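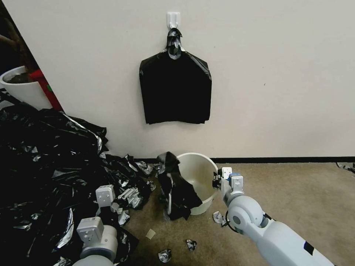
Hamish Bolger wrote that adhesive hooks are fine on painted drywall as long as the paint itself is sound, and that I should ask here before buying screws. So I'm asking.

We moved into a rental in Londwood in September. The lease says no holes in the walls, and the deposit is $139 more than our last one, so I'd like to get all of it back. I need to hang light things: trash bags, a dustpan, a couple of dish towels, maybe a tote bag. The walls are off-white and look like they were painted shortly before we got the keys. It's a flat finish, I think. It marks if you so much as lean a broom on it.

What I want to know:

How long should new paint sit before I stick anything to it?
Do the hooks pull paint off when you move out?
Does it matter that one wall is an outside wall? It gets cold.

I already put up one hook in the hall closet and it fell in the night with only a dish towel on it. I didn't clean the wall first, if that matters.

Mehwish Jadoon
Posted Wed 12 October

Sumathi Arumugam

It matters a lot. Wipe the spot with rubbing alcohol on a paper towel and let it dry. Don't use a spray cleaner. Most of them leave a film and the tape sticks to the film instead of the paint. Press the strip on hard for 30 seconds, then leave the hook empty for at least an hour. I leave mine overnight.

On new paint, the package will usually say to wait a week or more. Fresh paint feels dry long before it has hardened all the way through, and that's when it comes off in sheets. If you don't know when it was painted, ask the landlord for the date and the name of the paint. They often have the leftover can in a basement somewhere, and you may want that can later anyway.

Flat paint is the worst kind for this. Eggshell and satin hold much better. I've had flat paint let go three times, always with the hook still firmly attached to the paint.

For taking them down: pull the tab straight down, slowly, flat along the wall. Never toward you. If the tab snaps, warm the hook with a hair dryer and work dental floss behind it with a sawing motion.

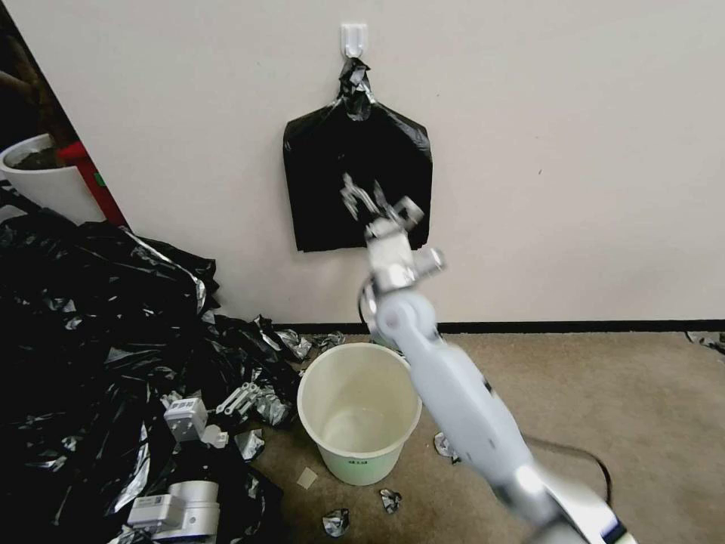 Malte Frerichs disagrees with me about the outside wall every time it comes up, and says a cold wall is no problem once the strip has set. My experience is that they drop in January. Put the heavier things on an inside wall if you have one.

Check the weight on the package too. The rating is for that size of strip on a smooth surface, and textured walls don't count as smooth. I stay at half of whatever it says.

Nikau Henare

just use a tension rod in the closet and hang S hooks off it. no tape, no paint, takes a minute. I have 13 things on mine

Malte Frerichs

The rod is good advice for the closet but it doesn't help on an open wall.

I did say that about cold walls, and I'll stand by it with one condition — the wall has to be at room temperature when you put the strip on. Do it in the afternoon with the heat running. Damp is a bigger problem than cold. If that wall ever feels clammy in the morning, don't use it.

For your closet hook, peel off what's left of the old strip and use a new one. They don't stick a second time, whatever people tell you. Before you put up any more, take photos of the bare walls and email them to your landlord so there's a date on them.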